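Last updated: February

Does oiling a bamboo chopping board do anything, or is it just a way to sell oil?

Bought a bamboo board from the market in Vilbridge and the stallholder tried very hard to sell me a bottle of Mivurico board oil with it, 15 quid for a small one. I said no. Now the surface feels a bit furry after washing and I'm wondering if I was wrong. I don't trust anything sold at the till.
skirkus677

didenko_kitchen
You weren't wrong about the price. Plain food-grade mineral oil from a chemist does the job. Wipe it on, leave it overnight, wipe off what's left. The furriness is raised fibres and oil won't flatten those - you need a light rub with fine sandpaper first. Don't use olive oil, it goes sticky and smells. And I'd want to see proof before believing any oil makes a board "antibacterial".

tealtowel
never oiled mine in my life. wash it, dry it, stand it up. fine

plumjam336
I'd go in between. Mine gets oil when it looks pale and dry, which might be every 2 months, and I can't swear it makes any difference apart from looking nicer. What does ruin them is soaking in the sink or going through the dishwasher. Bamboo is strips glued together and the glue gives up. Fruit juice I wouldn't fret over, just rinse it off.

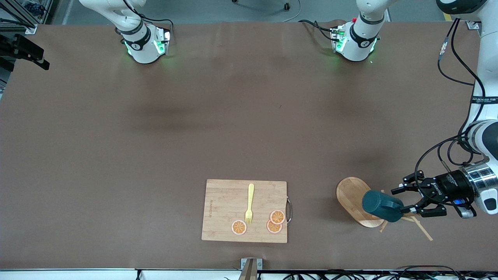 Bamboo board with a metal handle, orange slices on top.

Comments

skirkus677: Sanded it. Better. Still not paying 15 for oil.
tealtowel: told you
grumblebee: Chemist near me only had the scented stuff, so check the label.

Related
Getting onion smell out of a wooden spoon
Are glass chopping boards bad for knives?
Is descaler any better than vinegar?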